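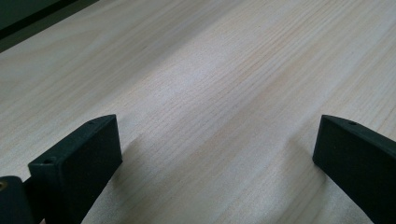 Printed gripper fingers: inspection rules and bench clearance
Forum: End Effectors and Tooling

brurix_cell
Posted January 29, 2019

We are rewriting the bench rules for handheld and arm-mounted grippers with printed fingers. The current sheet has one line on the subject, "check fingers before use," and everyone reads it differently. Draft so far:

1. Fingers fully open before the tool goes near the work surface.
2. Bare surface between the fingers at the start of every run. No parts, no tape, no loose screws.
3. Visual check of both fingers for cracks at the holes and along the inner faces.
4. Fingers replaced as a pair every 600 cycles, whatever they look like.
5. Threaded inserts checked for rotation at the same interval.

Comments wanted mainly on 4 and 5.

Enel
Rule 4 needs a load attached to it. 600 cycles on foam blocks and 600 cycles on steel brackets are different amounts of wear. We log grip force and replace on accumulated load. Cycle count is the fallback when the logger is down.

brurix_cell
No force sensing on these. Motor current only, and it drifts with temperature.

Enel
Then write one interval for light parts and one for heavy parts and put the cutoff in grams on the sheet. A single number will be wrong for half your work.

mesari_tooling
Disagree. Two intervals means somebody has to decide which one applies, and on a mixed day they will pick the longer one. A single conservative number gets followed. We ran split intervals until October and the log was useless, with 31 entries where the category had been left blank.

Enel
That is a form problem. Make the field mandatory.

mesari_tooling
It was mandatory. People typed a period in it.

Neves
On rule 5: checking for rotation by putting a driver on the screw and feeling for movement will loosen a heat-set insert sooner or later. Use a paint mark across the brass and the plastic. If the mark is broken, the part comes off. No tools involved, and it can be done before each shift.

brurix_cell
Agreed, will change. Does the paint hold on dark plastic?

Neves
White paint marker does. Yellow is hard to see next to brass.

mesari_tooling
Rule 2 should say who clears the surface and when. Ours says the operator clears it, with power to the tool off. Also add the surface itself. A wood top is fine for most handling work, but a glossy finish gives glare under overhead light and some vision setups lose the part edge.

Enel
Matte mat solves that.

mesari_tooling
A mat also moves. If it is not fixed down, your height reference moves with it. I would sooner turn the lamp.

Neves
Fix the mat at the corners and re-zero the height after any change. Either approach passes as long as the sheet names one of them.

brurix_cell
Revised wording:

2. Operator clears the surface with the tool powered off. Surface type and lamp position recorded on the sheet.
4. Fingers replaced as a pair every 600 cycles, or sooner if rule 3 finds a crack.
5. Paint mark across each insert, checked before each shift. Broken mark — remove the part from service.

Keeping the single interval for now.

Enel
I still think 4 is wrong for heavy parts. At least record part mass next to the cycle count so you can go back and check.

brurix_cell
Column added.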